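# Kann ein Roboter schon aufräumen?

Zwei Arme, ein Tisch, ein rotes Körbchen. Und lauter kleine grünliche, durchsichtige Dinger.

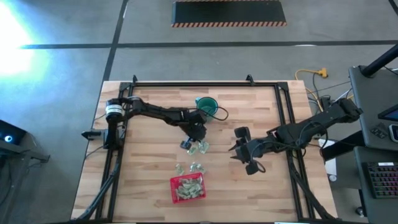 ## Für dich babyleicht

Zimmer aufräumen. Spülmaschine ausräumen. Socken sortieren. Kannst du alles (auch wenn du keine Lust hast!). Für Roboter ist das richtig, richtig schwer. Warum denn das? Los gehts.

## Erstens: sehen

Nimm mal ein Stück Klarsichtfolie und leg es auf den Tisch. Siehst du den Rand? Gar nicht so einfach. Durchsichtige Sachen sind für Roboteraugen ganz gemein: Das Holz schimmert durch, das Licht spiegelt, und schon weiß der Computer nicht mehr, wo das Ding aufhört. Grünlich hilft ein bisschen. Aber nur ein bisschen.

Und dann der Haufen im Korb! Alles zerknautscht und übereinander. Was ist ein Teil, was sind drei?

## Zweitens: greifen

Deine Hand hat fünf Finger und eine Haut, die alles spürt. Der Greifer am linken Arm hat zwei Finger. Zwei! Probier es selbst: nur mit Daumen und Zeigefinger, dicke Handschuhe an, und jetzt ein Bonbonpapier aufheben. Stoppuhr nicht vergessen, 60 Sekunden hast du.

Zu fest drücken: zerquetscht. Zu locker: fällt runter. Bei jedem Ding wieder anders.

## Drittens: nicht zusammenstossen

Zwei Arme über einem Tisch, das muss man planen. Wer ist wann dran? Wer wartet? Und den grünen Becher bitte nicht umwerfen.

## Und in der Fabrik?

Da klappt es oft besser. Immer das gleiche Teil, immer an der gleichen Stelle, immer die gleiche Bewegung. Das kann eine Maschine den ganzen Tag, ohne müde zu werden. Im Laden oder zu Hause liegt jeden Tag alles woanders. Da kommt sie schnell durcheinander.

## Also, gehts jetzt oder nicht?

Teils, teils.

- Staub saugen: ja, machen viele Roboter schon. Bleiben aber gern am Teppich hängen.
- Rasen mähen: ja.
- Sachen in eine Kiste legen: manchmal, kommt sehr auf die Sachen an.
- Wäsche falten: langsam. Sehr langsam.
- Dein ganzes Zimmer: nein. Leider.

## Zum Ausprobieren

Du brauchst: 12 Bonbonpapiere, eine Schüssel, zwei Kochlöffel.

1. Papiere zerknüllen und auf dem Tisch verteielen.
2. In jede Hand einen Löffel. Finger weg von den Papieren!
3. Alles in die Schüssel. Wie viele schaffst du in 15 Sekunden?
4. Jetzt das Gleiche mit einem Auge zu.

Schreib deinen Rekord auf und lass deine Eltern auch mal ran.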